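Two Arms, One Table: our term with the Kikik project

Project report by Bláthnaid Daly, for the Mulcahy Engineering Club

Before I get going I should say thank you to everyone who lent us a hand, a soldering iron or a bit of floor space this year, and especially to the people in the office at Mulcahy who let us stay on in the evenings until 9 when the rest of the building had gone home. I have tried to write this so that next year's group can pick the thing up without having to ask me too many questions, although you are very welcome to ask me anyway, and I'll probably answer at greater length than you wanted.

What we set out to do

The plan, as it went up on the club noticeboard back in January, was to teach a pair of robot arms to put play food on a plate. It sounds like a small thing. My mother certainly thought so, and asked whether we couldn't have had them do the washing up while we were at it! But the club had never had two arms working on the same table before, and everything the earlier groups had written assumed a single arm with the whole space to itself. We wanted a task that was simple enough to explain to a visitor in one sentence and still fiddly enough to keep us busy for a term, and laying out a pretend dinner seemed to fit.

We called the project Kikik, after the noise one of the joints made in the first week. The joint was put right fairly quickly (a loose screw, and I was told not to go on about it) but the name stayed.

We split the job into stages. First the arms had to be moved by hand through the task, with one of us steering and the positions being saved as we went. Then we trained a small model on those saved runs, and then we let the arms try it by themselves with somebody sitting next to the power switch. The software we used for saving the runs is called Fomel, which an older group at the club wrote and which we patched rather a lot. The training was done on the shared computer upstairs, known to all as Mitus, and if you want time on it you must put your name on the sheet well ahead, as the astronomy people are very fond of it too.

Setting up the table

I'd like to spend a little while on this part, as it took far more of our term than we had allowed for. Our first attempt was at the long bench by the window, which was a lovely place to sit and a hopeless place to collect anything. The light changed all through the afternoon and our early runs were so different from each other that the model seemed to learn the weather. We threw out everything from that bench, and I won't pretend that it didn't hurt.

We moved to a white table pushed up against a white wall, with even light, and fixed an arm on each side. With a plain background, the food and the plate are much easier to pick out, and so is any mistake in how you have laid things out. It does mean that every scuff shows. We wiped the table down at the start of sessions, and some of the marks simply never came off, so we left them in and hoped the model would learn to take no notice of them.

There is a camera fixed over the workspace which takes in both arms, and another at the gripper, which goes wherever the gripper goes. The gripper view was my own favourite, and I argued for it quite hard at the planning meeting. It tells you exactly what is between the fingers, or that nothing is, and you can't get that from further off when one arm is reaching across in front of the plate. Its weakness is that it can lose sight of the food altogether, and then all it has to go on is white table, white wall and its own two fingers.

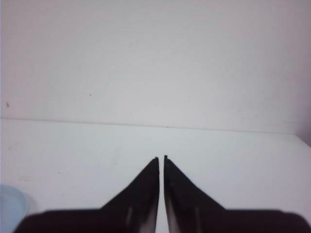 Steering and saving the runs

We took turns at steering, and found out very early that we all did it differently. I am slow and careful and tend to stop above the food for a bit while I make up my mind. Others in the group went straight in. At first we thought this was a good thing, as the model would see lots of ways of doing the job, but what it mostly picked up from me was the stopping. One of the first trained versions would glide over beautifully, hover above the food, and stay there. It was rather like watching myself choose a sandwich.

After that we wrote ourselves some house rules, which I'll copy out more or less as they were on the wall:

Put both arms back in their starting positions before you press save.

Move the food and the plate to fresh places for every run, and use the whole table, including the awkward bits near the back.

Don't stop in mid-air. If you have lost your nerve, throw the run away and start again.

Open the gripper fully before you come down. Half open is how things get knocked over.

Say out loud which arm is going first.

The last one sounds silly but it saved us a great deal of bother. With two people steering an arm each, it is remarkably easy for both to be terribly polite and wait, or for both to go at once. We had one proper bump between the two grippers, no harm done, and the rule went up on the wall that same evening.

We aimed for 2000 saved runs and I am pleased to say that we got there, although it took us right up to the last session. A fair share of those were of a very plain kind, one piece of food and one plate, with nothing else out. We had meant to move on to a full dinner much sooner. In the end I'm glad we stayed with the simple layouts for as long as we did, because whenever something went wrong we could usually say what it was. The sweetcorn became our standard test piece. It is bright yellow, so there is never any doubt about where it has got to, and it is longer than it is wide, so you have to think about which way round the fingers are before you close them. If you come at it from the end you are much more likely to push it along than to pick it up. We would put it down on one side of the table with the light blue plate well over on the other, and that gap in the middle was where most of the interesting trouble happened.
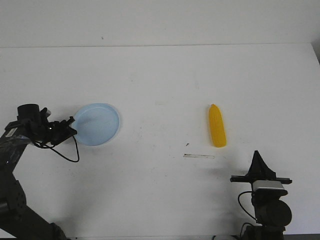 The trouble was mainly one of reach. Each arm can manage its own side very comfortably, and gets less sure of itself the further it stretches. So if the food is on the right and the plate is on the left, you have a choice. You can have the nearer arm carry the food all the way over, or you can have the other arm take hold of the plate by its rim and bring it in towards the middle. We tried both for a couple of weeks each. Carrying was simpler to steer, but there were more drops. Moving the plate was a good deal harder to learn (the rim is raised, which helps, though a shallow plate sits low and the fingers have to come in at a fair slant) and once we had the knack of it the second half of the job became much easier.

I should mention the cables here. They hang in loops off the arms, and in the early sessions we let them hang however they liked. A loop that seems perfectly safe when the arm is tucked in may be a lot lower once it reaches out. We now run each arm slowly through its full stretch before a session and watch the cable instead of the gripper. Please keep doing this. It only takes a moment.

How it went on the day

The club held its open evening at the end of term and we had been given a slot to show Kikik to the families. We set ourselves 11 tries, with the sweetcorn and the plate put down in new places each time by whoever in the audience wanted to have a go. The arms got it on to the plate in all but 2 of them. The first miss was a plain drop. In the other, a small boy had put the sweetcorn so close to the back wall that the gripper couldn't get round it, and he was so delighted to have beaten the robot that I think it was the most popular moment of the evening.

I know that isn't a large test and I don't want to make too much of it. We didn't try it under different lights, and we didn't try it with a plate of another colour, both of which I would dearly like to see done. I have a suspicion that our model has grown very attached to that particular blue.

What I would do differently

I would start on the white table straight away and never go near the window. I would agree the steering rules before the first run and not after the first disaster. I'd also keep better notes of who steered which run. We began writing it down part of the way through, and when we came to sort out the hesitant runs from the early weeks we had to do it by watching them one after another, which was a long evening and used up all the biscuits.

I would also have two people at every session, even when only one arm is being used. Steering on your own is tiring in a way I hadn't expected, and your runs get sloppier without your noticing.

For next year

The play food is in the box on the lower shelf, and the settings for both arms are saved in Fomel under the project name. The gripper fingers should be checked for wear before you begin, particularly at the tips, and the spare set is in the drawer with the hex keys. If you do go on to a full dinner, my advice would be to add one piece at a time and to leave the peas until last.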